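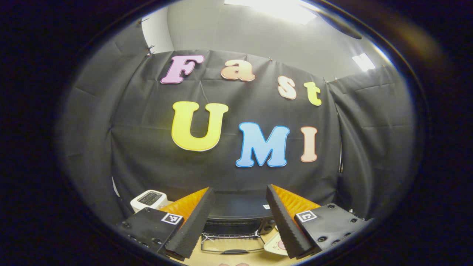

The Orneck paper knife

I've been making letter openers for longer than I've been any good at it, and the Orneck is the one I keep coming back to. It started as a present for my friend Raghda Srour, who still opens her post with it every morning, and then her sister wanted one, and so on!

The blade is plain carbon steel, forged by me and left with a bit of hammer texture near the spine. It isn't sharp like a kitchen knife (please don't try it on a tomato), but it'll go through a thick envelope without tearing. The handle is bog oak with a twisted silver wire wrap. I learned the wrap from Aurelio Salcedo, and his are still neater than mine – I've made my peace with that.

Length: 19 cm overall
Handle: bog oak, silver wire
Finish: oiled, dark grey
Edition: 40 pieces, each stamped on the tang
Price: £781, boxed

I know, it's a lot for something that opens the gas bill. Most of the money goes on the engraving, all cut by hand by Begoñe Urquijo. You can pick from two patterns: Carrasco, a running vine, or Ritum, my favourite, with little overlapping scales down both sides. Initials can go on the pommel at no extra cost, three letters at most.

Looking after it is easy. Wipe it with a dry cloth, give it a drop of oil now and then, and keep it off a sunny windowsill or the oak will fade. If the wire ever works loose, post it back and I'll redo it for nothing.

The next batch will be ready in February. To put your name down, ring the workshop on a Thursday, when I'm off the hammer and can hear the phone.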